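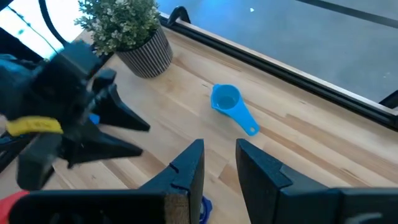

Kurnisus, October

Third morning of giving up sugar, and I am not convinced. The booklet says by now I should have "a steadier mood and a clearer head." My head is the same head. My mood was fine until I read the booklet.

I should put down how this started or I'll forget and think it was my own idea. The clinic in Hopkin had a stack of them on the counter, The Stokero Method, free to take, which ought to have told me something. Forty-three pages, and most of those are recipes for the same muffin. It claims the average household eats 446 teaspoons of hidden sugar in a month. Average where? Which household? How big? There's no source given, just the number in a large orange circle. I went looking at the back for footnotes and found an order form.

Still, I said I'd do it for the month, and I'd sooner be able to say it didn't work than say I didn't try.

Breakfast was porridge made with water and a pinch of salt. It tastes of being ten years old and in trouble. The booklet suggests cinnamon "to trick the palate." My palate knew straight away. I had a second coffee to get over it and then felt jittery until eleven, and I suppose if I were a believer I'd have called that the toxins leaving.

Tried the muffins mid-morning. You mash ripe bananas and add oats, an egg and a spoonful of oil, and the banana is supposed to do the work. Now, a banana is full of sugar. So are the dates in the second recipe. The booklet has a paragraph on this which says fruit sugar is "recognised by the body," as though the body were standing at the door with a guest list. I'm willing to believe that whole fruit is better for me than a bag of jelly snakes. I don't need it dressed up.

They took twice as long as stated and came out grey. I ate one standing at the counter and it was all right. I ate another to be fair to it. The rest are in the tin and I expect they'll still be there when the month is up.

Walked to the shop after lunch to read labels, as instructed. This was the one useful thing so far, I'll give them that. There is sugar in the mustard. There is sugar in the tinned beans, which I knew, and in the plain crackers, which I didn't. I stood there so long that a woman asked if I worked there. Came home with unsalted nuts and a block of cheese, neither of which was on my list, and paid more than I'd have paid for a proper week of biscuits.

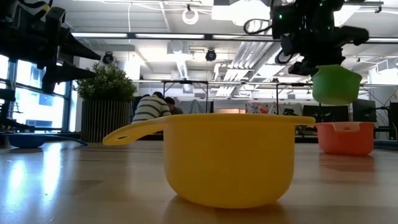
Vundberg, October

Came up on the early bus and have the back room again, the one with the radiator that knocks. It's been a week and a half of the Method now. I brought the booklet, more for something to argue with than anything.

The scales said I'd lost 2 pounds before I left, but I'd had nothing to drink and my boots were off, and the scales have been wrong before. I sleep the same. My skin, which is meant to be glowing, looks like it always does in October. On page thirty there's a chart of energy levels going up in a smooth line, with no numbers down the side. Anybody can draw a line.

What has changed is that a carrot tastes sweeter. I noticed it at supper last night and was annoyed, as it's exactly what they said would happen. I'm not giving them the credit yet. It may have been a good carrot.

Had my lapse today too, so it may as well go down. The bakery by the bus stop does a cardamom bun and I had been thinking of it since before the bridge. I ate the whole thing on the bench in the wind. According to the booklet one slip "resets the clock" and I'd have to go back to day one. I can't see how my insides would know about a clock. It was a very good bun, a bit too sweet toward the middle, and I left none of it.

The last chapter promises that people who finish the month are 100 per cent happier with their food choices. Happier than whom, it doesn't say. I'll carry on to the end, as I said I would, only with milk in my porridge from tomorrow, and I've torn out the order form to use as a bookmark.

Rain since four. Must find out if the late bus still runs.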